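Ratgeber Haushalt Küche Vorrat Werkstatt Kontakt

Verbraucherservice > Küche und Vorrat > Konserven und Dosen

Stand: Mai | Redaktion Hauswirtschaft, Beratungsstelle Breltitz

Konservendosen und Klarsichtbehälter richtig lagern und vorbereiten

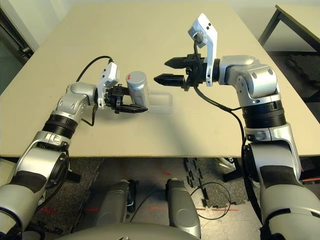
Silberfarbene Dose mit kleiner roter Markierung auf dem Deckel, aufrecht über der beigen Tischplatte gehalten.

Die nachstehenden Hinweise richten sich an private Haushalte sowie an Gemeinschaftsküchen im Einzugsbereich der Beratungsstelle. Sie ersetzen das Merkblatt 386 in seiner bisherigen Fassung.

Prüfung vor dem Einräumen

Dosen sind einzeln auf eine freie, helle Arbeitsfläche zu stellen und von allen Seiten zu betrachten. Auf heller Unterlage fallen Rostspuren und ausgetretene Flüssigkeit eher auf als im Schrank. Gewölbte Deckel oder Böden, undichte Nähte und scharfkantige Dellen am Falz führen zur Aussonderung. Solche Dosen werden weder geöffnet noch verkostet, sondern verschlossen entsorgt. Flache Dellen in der Wandung sind in der Regel unbedenklich, die betreffenden Dosen sollten jedoch zuerst verbraucht werden.

Kennzeichnung

Dosen ohne Etikett werden auf dem Deckel beschriftet. Anzugeben sind Inhalt und Mindesthaltbarkeitsdatum. Bewährt hat sich ein wasserfester Stift mit feiner Spitze; Klebepunkte lösen sich in feuchten Kellerräumen leicht ab. Wer mit Farben arbeitet, legt deren Bedeutung einmal schriftlich fest und hängt die Übersicht an die Innenseite der Schranktür. In den Küchen des Hauses Rasano steht Rot für Vorräte, die noch im laufenden Quartal zu verbrauchen sind.

Lagerung

Der Lagerort soll trocken, dunkel und gleichmäßig kühl sein. Schränke unmittelbar neben Herd oder Heizkörper scheiden aus. Neue Ware kommt nach hinten, ältere nach vorn. Regalböden sind nur bis zur Angabe des Herstellers zu belasten; eine Dose mit 42 cl Inhalt wiegt gefüllt deutlich mehr, als ihr Format vermuten lässt. Gestapelt wird höchstens zweifach, große Dosen stets unten.

Durchsichtige Behälter

Klarsichtdosen eignen sich für trockene Vorräte wie Reis, Linsen oder Grieß. Auf hellen Flächen werden sie leicht übersehen und umgestoßen. Ein farbiger Klebestreifen am oberen Rand schafft Abhilfe. Vor der Befüllung müssen Behälter und Deckel vollständig trocken sein. Reste alter Ware dürfen nicht mit neuer vermischt werden.

Öffnen und Umfüllen

Der Deckel wird vor dem Öffnen feucht abgewischt. Nicht benötigter Inhalt ist in ein verschließbares Gefäß umzufüllen, kühl zu stellen und zügig aufzubrauchen. Scharfe Deckel gehören nicht lose in das Spülbecken. Dosenöffner sind nach jedem Gebrauch zu reinigen, insbesondere am Schneidrad.

Bestandsliste

Für größere Vorräte wird eine einfache Liste mit Zugang, Entnahme und Restbestand empfohlen. Vordrucke nach dem Muster Skever liegen in der Beratungsstelle aus und können dort während der Öffnungszeiten kostenfrei mitgenommen werden.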